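FOR IMMEDIATE RELEASE

MacRitchie Tile Adds Grout Sealing to Every Floor Job in Undton

Mar 30, 2026

UNDTON - Starting today, grout sealing is part of every tile floor MacRitchie puts down in the Undton area. No add-on fee. No separate visit to book. Homes, shops, rentals, all of it.

Up to now sealing was an extra. Most customers skipped it, then called us a year or two later about dark lines by the stove and the back door. Same call, over and over. So it goes in the base price from here on.

What's changing

One coat of Skanon penetrating sealer on all new cement grout joints, second coat in kitchens and entryways. Crew comes back after the grout has cured, normally three days out. Plan on half a day off the floor, longer if the weather is damp. Epoxy grout doesn't get sealed and the price on those jobs drops a little to match.

The offer also covers floors we finished since October. If yours is one of them and you turned sealing down at the time, call the shop and we'll put you on the list. There are 334 of these floors so please be patient, the first visits are going to the kitchens.

Older floors

Not ours? Still fine. Cleaning and sealing for existing tile is a flat rate per room, up to 20 square yards, and we'll look at cracked joints while were there. Regrouting is quoted seperately. Polished tile gets a test patch first in a corner, always. Haze on a glossy finish is a pain to get off and we would rather find out behind the door.

Showroom

The Proltalico showroom has been redone with 32 floor samples, joint widths from narrow to wide, light and dark grout side by side. Walk on them. Bring a cabinet door or a paint chip if you have one. Pale tile with a thin dark joint is what people keep asking for this spring, mostly in the large squares. 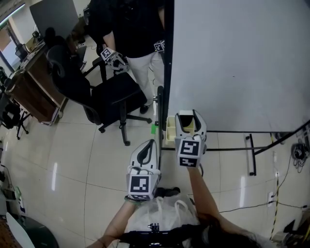
Booking and contact

New floor quotes: call or stop by either location, Undton shop or Proltalico showroom. Have your room measurements handy, rough ones are OK. Tell us about stairs, pets and anything heavy that needs moving.

Care sheets for sealed floors are free at the counter. Short version: neutral cleaner, no vinegar, no wax, wipe up oil the same day.

Press questions and photo requests go to the front desk at the Undton shop.

About MacRitchie

Tile and stone floors, supply and installation. 1,867 floors laid to date in Undton and nearby towns. Residential and small commercial.

###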